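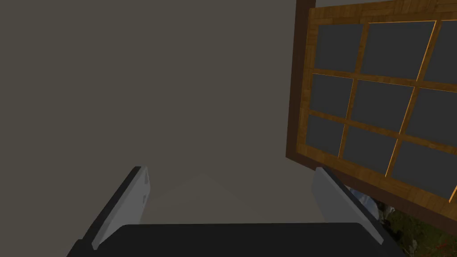
Filed under: Grippers & End Effectors, Simulation

Print this | E-mail this

Comparing two parallel grippers in sim - quick version. Mimeck first, then Brandadura. Same arm, same wrist cam.

1. Load the room, seed 3221. Keep the seed for both runs or the numbers are useless.

2. Fingers open all the way. Check teh tips show in the wrist view. If not, fix the camera mount offset now.

3. Nothing in the grip yet. Save the pose.

4. Tilt the wrist up toward the wooden grid. Go slow - the Katsaros controller overshoots at default gain. I use 91. 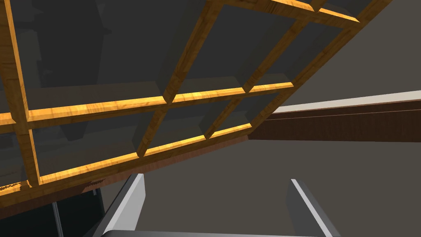 Wrist view, fingers apart, under the wooden grid.

5. Log finger clearance. Swap gripper, reload saved pose, repeat. 9 runs each.

6. Export both logs before closing, it dosn't autosave.

We use cookies to remember your settings. OK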